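3. Setting up the puzzle board

Read this section one time to the end before you give the board to the child. The Kinano set is for children who can already sit alone at the table. It is necessary that an adult stays near.

3.1 Before first use

1. Open the carton and take out the board and the bag with the pieces.
2. Wipe the board with a dry cloth. Do not put it in water, the wood can swell and the pieces will become tight.
3. Place the board on a flat table. Leave minimum 70 cm of free space in front of the child, so the pieces do not fall on the floor.

CAUTION: The plastic bag is not a toy. Throw it away immediately.

3.2 Filling the board

The board has a sand part and a sea part. We advise to begin with the sand, where the shapes stand in one row.

4. Put in the circle and the heart first. These are easy to recognize.
5. Continue with the checkered pieces. Look at the color before you press. The pink square and the lavender square are similar for small children.
6. Turn the diamond until its points agree with the slot. If it does not go down, lift it and turn again. Never use a hammer or other tool.
7. Go to the blue part and put the animals, for example the duck and the fish.
8. Finish with the numbers. Say each number aloud when the piece goes in.

Note: The small red crabs between the shapes are printed. They can not be taken out, although many children will try it.
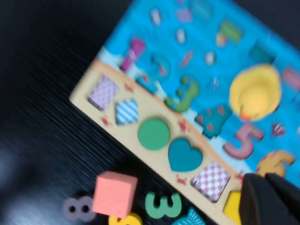 3.3 After playing

9. Leave the pieces in the board when you store it. In this way you see quickly if one is missing.
10. Keep the board lying flat, with nothing heavy on top. Maximum load is 5 kg.
11. Do not store it near a heater or in a window with strong sun. The printed colors will become pale.

If a piece is lost or has a crack, stop using that piece and write to Marloes Meijer at Selthorpe spare parts. Please mention the name of the piece and its color, for example "green 3".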